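I nearly didn't bother with the Corkisel open day, as the bus takes 23 stops and it looked like rain, but I'm so glad I went! Fifteen of us squeezed in for the first tour (tea first, of course) and we had two hours to wander about the furniture workshop. The Dağdelen chairs were lovely – far too dear for me, mind – but I kept drifting back to the tables. Plain white tops, a bit of wood showing along the edge, very calm to look at. I'd want one for my sewing and I'd have it covered in pins by teatime. 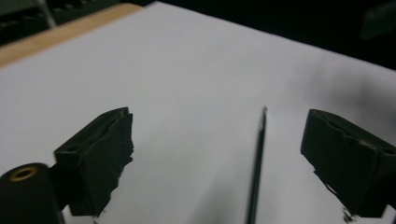
Pale surface, wood at the edge, both times

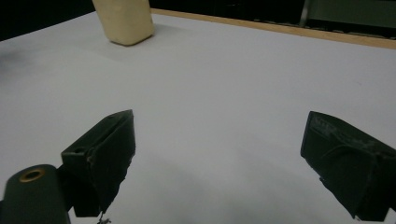
Corkisel, 1 October 2018

The Werolier room was shut, so that's for June when they open again. Take the 6 bus back, it's quicker, and bring cash for the cake.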